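I am officially a gift bag person now. For years I fought with tape and wrapping paper, and every present I gave looked like it had been through a dryer. Then in April I bought a stack of paper bags at the Inton market and never looked back!

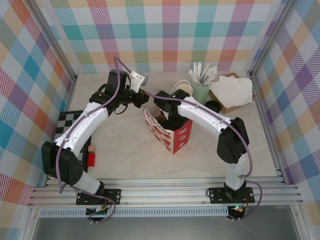

My favorites are red and white – cheerful enough for a birthday, and nice at Christmas too. Twisted rope handles are a must for me, they feel so good in the hand. I open the bag all the way first, put the heaviest thing at the bottom, then stuff tissue in last (two sheets, scrunched, lots of fluff!).

© 2021 Visedthorpe | Contact | Back to top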